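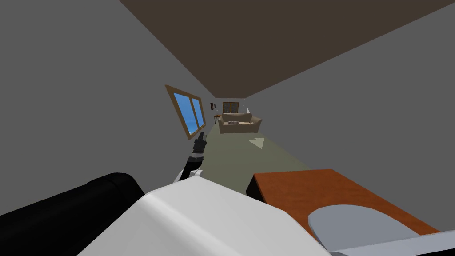 Does a smart lock make a front door harder to break into? Very little, according to Anselmo Restrepo, who has fitted locks in Sodus for 20 years and would like to see the proof.

Guides > Locks & Doors > Interviews

Last updated: January

Restrepo has a Karnetti keypad on his bench with its cover off. It sells for $282. "Look at the bolt," he says. "Same bolt as the $64 one. You're paying for the buttons."

The maker says the keypad deters burglars. I asked what that was based on. Restrepo shrugged. "A brochure. I asked the sales rep for numbers and got a pen."

His business partner, Jhosep Cusi, is kinder. He likes codes for people who rent out rooms or lose keys. "It's handy. Handy is fine," Cusi says. "Just don't tell me it's stronger."

Both would spend the money on the frame first: a heavy strike plate and long screws that reach the stud. I wondered whether that was a sales pitch too, and Restrepo laughed. "Buy the screws at the hardware store. I make nothing on it."

He does charge for fitting, and he wouldn't give me a price over the counter. Cusi says he'd have to see the door.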